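Westerberg Folders and Filing — Common Questions

What sizes do you carry?
Letter size only. A legal size is planned for November.

How many sheets does a folder hold?
The standard folder takes 80 sheets of plain paper. The slim one takes 60. Past that the cover starts to bow and the corners wear faster.

Where should the label go?
Near the upper middle of the front cover. Write on it before you stick it down — pens skip on the cover.

Can I peel a label off later?
Usually, within roughly 24 hours. After that, put a new one over the old.

My folders slide off each other in a stack. What can I do?
Lay them flat and turn every second one around, or stand them upright in the Ina file box.

Do you take returns?
Yes, unused folders in packs that are still closed. Write to Ivar Hovland at the Wakondale shop and include your order number. 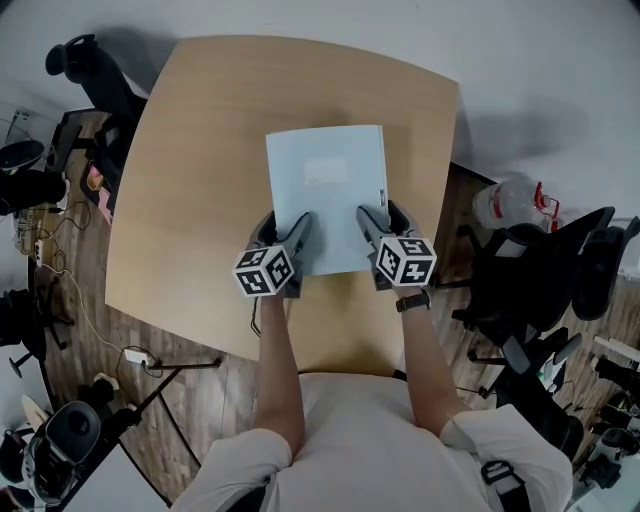 Pale blue folder with a white cover label, on a light wood table.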